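2022-11-28

Cloth into caddy, handheld gripper collection, continued.

Good day at the table. Finished the second block and got the first policy numbers off the September data, and I am pretty excited, so writing this down before I forget the details.

Quick recap for Delyth, who missed the last two weeks. Task is: pick up the folded cloth with both grippers, lift it, lay it over the handle of the wire caddy. We collect with the two handheld grippers and no arm at all, then train on the wrist trajectories and gripper widths. Question for this block was whether randomizing the cloth's start pose matters more than having more demos. Lev said yes, I said more demos, Lev gets to be smug for a while.

Numbers so far:
Fixed start pose, 1,585 demos: 6 successes in 42 rollouts.
Randomized start pose, 252 demos: 29 in 42.

I reran the first one because I didn't believe it. Same checkpoint, same table height, and it came out the same to within one rollout. The fixed-pose policy goes to where the cloth used to be and closes on air — very confidently! The randomized one looks, corrects on the way down, and usually gets a corner on the first try.

Failures of the randomized one are nearly all the same failure. Left gripper closes late, the cloth goes up lopsided, and the free side catches on the tray. Illia thinks it is a latency offset between the left and right streams. I checked three of the bad episodes in the Sumura viewer and the left width signal does lag. Have not checked the rest. If he is right then it's a timestamp fix and we get those rollouts for free.

Start pose for the lengthwise set, stripes running away from the operator:
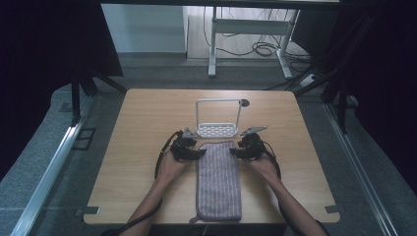

Lengthwise start, caddy on the far side, one gripper on each side of the cloth.

Notes on technique, mostly for Tanner, who takes over the grippers next:
- Come in from the sides, level. Tilting the jaws down gave us bunched grasps.
- Let the cables hang outside your forearms.
- Pause before closing. Short, but do it every time, the segmentation script looks for it.

Güven wants a crosswise set too, same demo count, so the comparison is fair. Agreed.

To do: fix left/right sync, retrain on the 252, rerun all 42 starts, push the logs to the Kandbridge share.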